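Household tips for people who keep a simulated house

I look after the software for our home-help group, and by that I mean the rooms as much as the code. A simulated house needs housework like any other. Things get left on the floor, doors don't line up, and one day the planner can't find a way out of the kitchen. I've been keeping a list of tips since September, mostly so I'd stop making the same mistakes, and Lambros Kalogeropoulos said I ought to put it up where others could use it. So here we are!

First tip: check your doorways before you touch the planner. I lost a whole evening to a route that kept failing at a threshold, fiddling with every setting Lumlow has (Lumlow is our path planner, and it has a lot of settings). The fault was in the map. One floor ended and the next began, and where the two met there was a sliver that belonged to neither room. As far as Lumlow was concerned it was a crack in the world. Stretch one floor a little under the other and the trouble goes away.

Second tip: tidy low things separately from tall things. A planner that only looks at one height will happily plot a course over a toy cart on the floor, and so will a depth check set too high. I now run two passes, one at ankle height and one at table height, and keep whichever answer is more cautious. Thin bits like cords and handles get fattened up before planning – be generous with them.

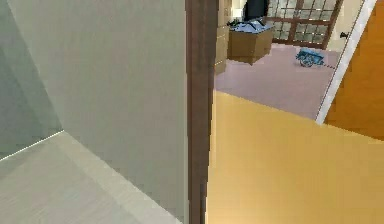
Lambros Kalogeropoulos wrote back that two passes was one too many for him, and that he'd sooner flatten the lot into a single floor map and put up with a few longer routes. He also wanted to know if I'd tried it with the doors shut.

I had, and yes, it's quicker his way. My trouble with one flat map is tables. Squash a table down and you lose all the space underneath, and in a small room that can be half your floor. If your robot is tall, it makes no odds. If it's short, keep the two passes. As for the doors, I keep a shut version and an open version of every room and test both. It's dull but it only takes a minute to set up.

Third tip: sort out your colours before you blame the detector. We use Omier for spotting things, and it's very good until you put red food on a red worktop. Tomatoes are the worst. In one batch of 2,119 views it missed 71 of them, and when I went through the misses nearly all were red on red. I tried turning the threshold down and got tomatoes everywhere, including on the appliances. What helped was adding more views with the light moved, and letting Omier use the depth as well as the colour, so a round thing standing up from a flat thing counts for something.

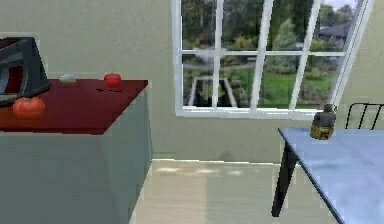 Once the depth was in, I reran the same batch and the misses came down to 28. I could live with that, so I went and made a cup of tea.

Fourth tip: label your cupboards, or in this case your files. I name each run by room, then job, then version, and I never use the word "final". We had 3,930 runs in one folder called Brirnholm (the name of the house, bless it) and finding the good ones was like looking for the matching lid. Myung does the sorting for us now. It's only a little script with a search box, but it reads the names, so the names have to be right.

Fifth tip, and a small one: save the random seed with the run. Write it in the same file, at the top. I used to keep mine in a notebook by the kettle and you can guess how that went.

I've got a longer bit half written about drawers, which are a misery, and another on getting the arm to wait until the base has properly stopped. If you've got a good way of doing either, send it over and I'll add it to the list.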